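Home | Topics | Ask | Members | Log in

Creases in a shiny woven tote: does hanging it up do anything?

Posted Tuesday, November 14, 2023 by Subira Lema

I have one of those big laminated tote bags, the glossy woven kind, in a green camo print. It spent the time since July folded under a stack of boxes and now it has creases across the front. Every tip page I find says "hang it on a hook and press it flat with your hands, the wrinkles will fall right out." I have my doubts. The same pages say vinegar fixes everything.

It's on a hook in the corner of the hall now, and I've been smoothing the front with both palms.

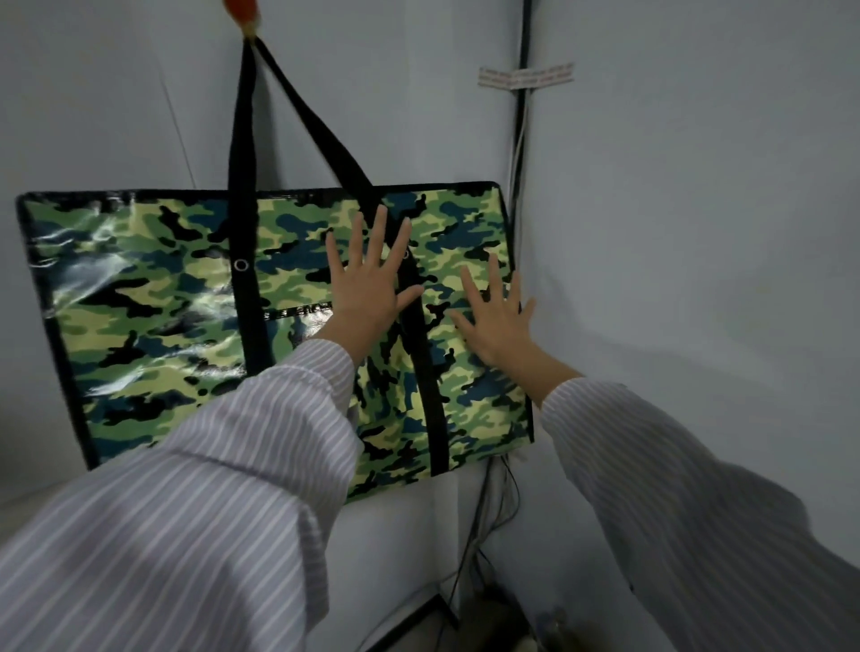 Camo tote on the hall hook, faint creases on the shiny side.

The bag is wide and not very deep, with black straps and a pocket on the front. Does hanging do anything for this material, or am I wasting my evening? I don't want to use an iron unless someone has done it and still has a bag.

Jonatan Lindholm

Hanging it empty won't do much. The bag weighs next to nothing, so there's no pull on the creases, and your hands only flatten it while they're there. I'd want to see one of those tip writers show the same bag a week later.

What has worked for me is weight from the inside. Lay it on a table, put a flat board or a few big books in it, and leave it for 2 days in a warm room. Soft folds mostly go. A hard fold, where the shiny layer has turned white or cracked, is there for good, whatever anybody sells you.

If you must use heat, try a hair dryer on low from a good distance, on the bottom first where it won't show. No iron. The coating is plastic, and I ruined a Kusham shopper that way with a towel in between, which was supposed to make it safe.

When it's done, store it rolled up.

trorkatcombe_4

just iron it inside out on low, 10 seconds, mine was fine. or buy another one they cost nothing

Contact | Rules | © 2023 Jindport Community Help | Back to top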